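Home | Forums | Grippers & Hands | Reviews | Log in
4 min read

Harnunbridge three-finger hand kit - worth it?

pultside_mike
Trial on the Harnunbridge hand ends in May so I need to decide. Setup is two arms, green table, soft round stuff and a plate. Pick up, put on plate, repeat. Kit is hand, wrist camera, cables, software license. Docs are thin. Took me a whole evening to get the finger limits right, manual has two of the joints swapped.
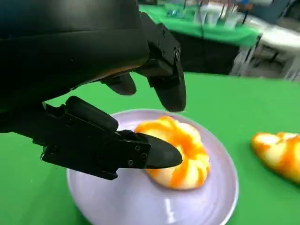

Anyway grip force. Default is way too high for squishy things, I dropped it to 60 on their scale and left it. Ran 216 picks at that setting, 133 clean. Not great?? But most of the misses were the thumb coming in late, and that's a timing thing you can change in the config.

sawdust_and_servos
133 out of 216 is bad, sorry. My plain two-jaw does better on the same kind of job and I never touch the config. What does the hand get you that a parallel gripper doesn't? For a round thing going on a plate I'd say nothing.

pultside_mike
Fair but I also run a parallel on the other arm, and it squashes if you come in from the top. Side approach is fine untill the plate rim gets in the way. Then you're back to coming in from the top. 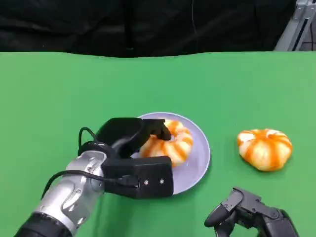
Saron Habte
Slow the close down before you blame either one. Speed does more damage than force on soft stuff. We had the same fight with a Hovland gripper, cut the close speed in half and the squashing mostly went away. Also ask them for the newer firmware, its not on the download page.

pultside_mike
ok did that. Better. Thumb first, then the top finger - that order matters a lot with ribbed shapes, the tip wants to slide into a groove and roll the thing away from you. Set the delay by hand, auto tune kept putting it back.

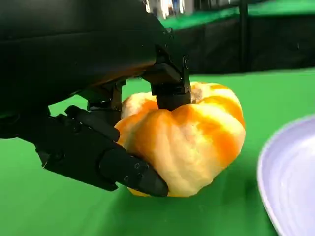
New firmware also keeps your limits after a power cycle, old one didn't. Support took two days to send it. No complaints there really, they did answer.

sawdust_and_servos
Still not seeing the case for the price. Spare fingertips are over 400 for a set! I print mine.

Gudrun Nygård
You can print tips for this one too, the mount is two screws and the Utley pads fit with a little filing. I disagree on the parallel gripper btw. Fine for one shape, then someone changes the parts and you're making new jaws.

pultside_mike
Good to know on the pads. Other thing is access, getting a driver in at the pivot screws is a pain with the cable side facing you. Rotate the wrist first, then go in.
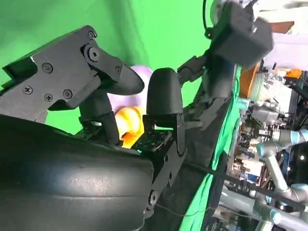
Cable routing I'd mark down too, wish it ran inside. Leaning toward keeping the hand if they'll extend the trial a month. Will post new numbers when I have them.

sawdust_and_servos
Post the misses too pls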